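The Second Life of the Family Sofa

By Nisha Uniyal
03/01/2020

When the Joshi family moved to Wenetti, the sofa nearly stayed behind. It was 22 years old, the seat had sunk in the middle, and one arm had been worn down to the lining. A new one of the same size would have cost them $2,203. They had it re-covered instead, in a shop on the main street of Misness, and it now stands in their front room with another decade or two ahead of it.

Upholstery shops were once common in towns this size. Misness had five of them in the 1970s, when the Narnum furniture works employed 200 people and most households owned at least one piece made there. The works closed, cheap flat-packed sofas came in, and the shops went one after another. Two are left, and both have waiting lists that run past October.

The work itself has changed very little. The old cover comes off first, one panel at a time, and each panel is kept as a pattern for the new one. Staples and tacks are pulled by hand. Under the cover there may be cotton batting, foam, horsehair or straw, depending on the age of the piece, and often coins, pencils and playing cards as well.

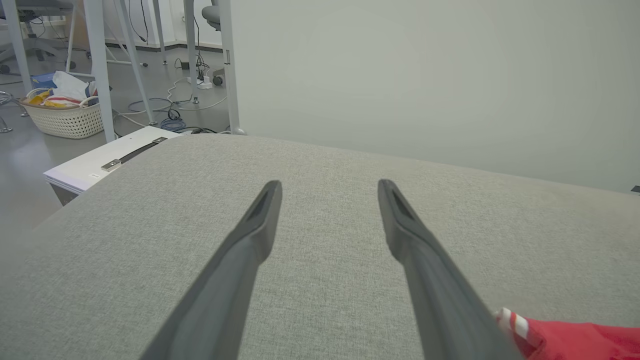

Springs are the next question. A sofa with good coil springs and a hardwood frame is nearly always worth saving. If the frame is stapled softwood, the labor can cost more than the piece did new, and a fair upholsterer will say so before taking a deposit.

Fabric is where most customers spend too long. One of the two shops keeps 3,000 samples on its back wall – the owner now starts people off with a dozen. Tight, plain weaves wear best. Velvet holds up better than its reputation, and loose linen does worse. Anyone with a cat should bring that up early.

Prices start at $200 for a simple seat cushion and climb quickly for anything with tufting or a skirt. Delivery is extra, and so is carrying a sofa up stairs. The Joshis paid for both. They chose a dark green wool blend, and they kept the old cover, folded, in the hall closet.

Related articles
How to Tell a Hardwood Frame
What Became of the Narnum Works
Caring for Wool at Home
Five Chairs Worth Fixing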